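Lecture 7: Learning a grasp from the wrist view
Baptiste Le Goff
2023-05-28

These notes cover the second half of the unit on learning from demonstration. You should already have read the notes on behaviour cloning and done the exercise on camera calibration. We will use one study throughout, the Undari study, since you will be working with its data in the lab sessions.

1. The question

Suppose we want an arm to pick an object out of a container and put it down somewhere else. We can record a person doing the task many times and train a network to copy what the person did. The network takes in pictures and gives out small movements of the hand. Most early work put the camera on a stand beside the table. The Undari study asked what happens when the stand is taken away and the only camera is the one at the wrist.

A wrist camera has some plain advantages. It moves with the hand, so an object that is about to be grasped always looks much the same wherever the arm is in the room. The fingers stay in nearly the same part of the picture. There is no need to measure where the camera is relative to the base of the robot. The disadvantages are just as plain. The view is narrow, it shakes, and the fingers hide part of what matters. When the hand is close to the target it may lose sight of the place where the object has to go.

2. The data

The full set has 3116 demonstrations, recorded at two sites, Cernivdale and Totero. After removing those with missing frames or a failed recording, 3000 were kept for training. A separate set of 600 trials was run on the robot for testing, and none of the test layouts were used in training.

Each demonstration is a list of time steps. A time step holds one colour picture from the wrist, the opening of the gripper, and the movement of the hand to the next step, written in the frame of the hand itself. That last choice matters. If movements are written in the frame of the robot's base, the network has to work out which way the hand is facing before it can use the picture. Written in the hand's own frame, "forward" in the picture and "forward" in the movement agree.

The operators were asked not to tidy up. Household objects were left in view behind the target, and containers with handles and uneven rims were used on purpose. A background of unrelated things is a fair test of whether the network has learnt to attend to the target. 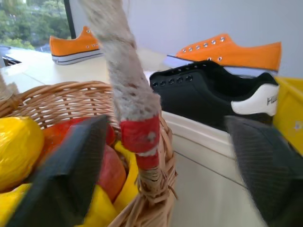

Handles cause a particular kind of trouble. A tall handle splits the approach into two sides, and different operators chose different sides. If half the demonstrations go left and half go right, a network trained to give the average movement will steer into the handle. We met this in the lecture on multimodal actions. The average of two good answers can be a bad answer.

3. The method

Three policies were compared, all with the same image encoder.

Policy A predicts one movement per time step and is trained with squared error. It is the baseline.

Policy B predicts a short sequence of movements, carries out the first part of it, and then predicts again. The loss is still squared error.

Policy C also predicts a sequence, but draws it from a learnt distribution. It can commit to the left side on one trial and the right side on another.

All three were given the current picture and the one before it, so 2 pictures in total. Ndung'u's earlier report had used a longer history and found that the policy came to rely on its own recent motion and took little notice of the picture. If the hand had been still, it stayed still. Keeping the history short reduces this, though it also means the policy has little memory of where it has been.

4. Results

Policy A did worst on every type of container. Its most common failure was hesitation over the rim, with the hand making small movements back and forth until the trial timed out.

Policy B hesitated less. Once it had begun a descent it usually carried on. It still struck handles, as the argument above would lead you to expect.

Policy C did best on containers with handles. On open trays there was little to choose between B and C, and B is cheaper to run. If your task has only one sensible approach, the extra work in C may not be worth it.

The two sites did not behave alike. Policies trained on Cernivdale data alone did poorly at Totero, and the gap was larger in that direction than in the other. The authors put this down to lighting from windows, but they did not test it separately and you should treat it as a guess.

5. Points to be careful about

A trial was scored as a success if the object ended up in the target area. A policy that knocked over something else on the way still scored. Read the success rates with that in mind.

Blur was not removed from the training pictures. When the hand moves quickly the pictures are poor, and these are often the moments when the operator was changing direction. Removing blurred pictures would have taken out some of the most useful steps.

The test operators reset the layout by hand between trials. Layouts were drawn from a list, but small differences in placing cannot be ruled out.

6. For the lab

Load the training split and plot the sideways movement of the hand over the last part of the approach, for containers with and without handles. Say whether you see one peak or two. Then train Policy A on the left-hand approaches only and compare it with the version trained on everything. Write up both, with your plots, in no more than two pages.

The December resit will use the same data with a different question.

Last updated: after the second lab session, section 5 extended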